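Skonel Home Forum > Flooring and Skirting > Trorkeo peel-and-stick skirting, anyone had it last?

dampcorner46
Geraghty are selling the Trorkeo self-adhesive skirting trim at 5 a length and the bloke on the till swore it never lifts. I've heard that before. Has anyone had it on a wall for more than one winter?

plumbline
No. I fitted it in the hall in December and it was curling at the corners before the decorations came down. Adhesive is adhesive. Nail it or leave it.

Hettle_Road
Disagree. Mine's been up two years in the box room. Did you wash the wall first? Most people don't, then blame the strip.

plumbline
Sugar soap, rinsed, left overnight. So yes, I did wash the wall, thanks.

dampcorner46
How does it look against cream paint though? The brochure walls are all brilliant white and I don't trust brochures.

Hettle_Road
Fine to my eye. A white edge wants a bit of contrast. Here are two from our place. 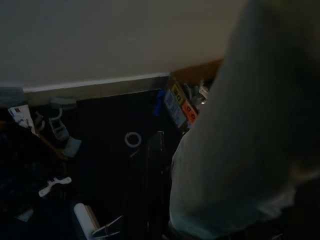
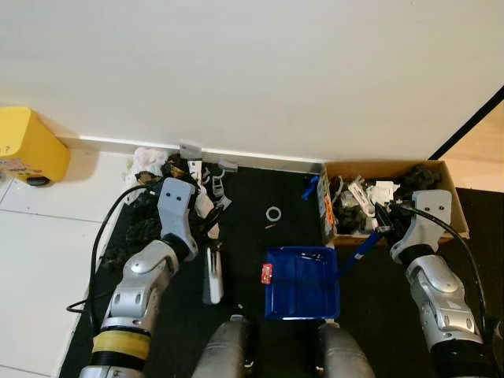
First one: white trim along the cream. Second: the corner with the black mat, clutter and all.

dampcorner46
Thanks. Neither of those tells me what it'll be like after a winter, mind.

Hettle_Road
Never said they would. You asked about the colour.

old_mitre
What's the wall like? If it's old plaster with a belly in it, no sticky strip will follow it. I measured 528 cm of wall at our last house in Atness and there wasn't a straight bit in it.

dampcorner46
Plasterboard, fairly flat. North-facing, gets cold.

plumbline
Cold wall, condensation, strip on the floor by spring. You'll have paid 93 for the whole room and be buying pins anyway.

old_mitre
I'd not go that far. Grab adhesive on a flat wall is all right. It's the stuff already on the back I wouldn't trust.

dampcorner46
So buy self-adhesive trim and then buy adhesive for it. Right. I'll do one short wall and see.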